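Blog > Golf > Weekend rounds

Forty putts and a new grip
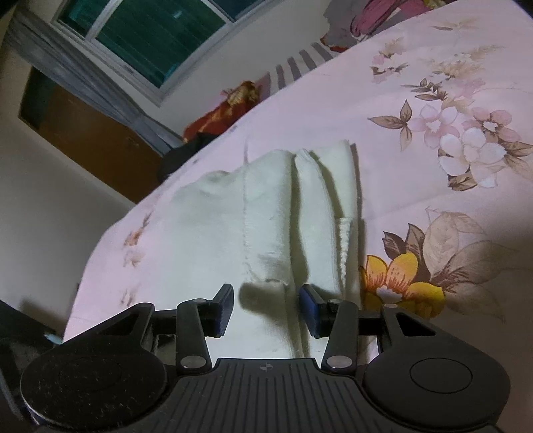 Folded, on the floral sheet.

Played Requena with Gonzalo Llorente on January 20, 2019 and I putted like a man wearing oven mitts. 40 putts! Gonzalo had 2 birdies on the back nine and would not stop talking about them, all the way to the parking lot (fair enough, I'd have done the same).

So I'm trying the left-hand-low grip until the club tournament in February. It feels awful – but my short ones are starting on line, and I'll take that.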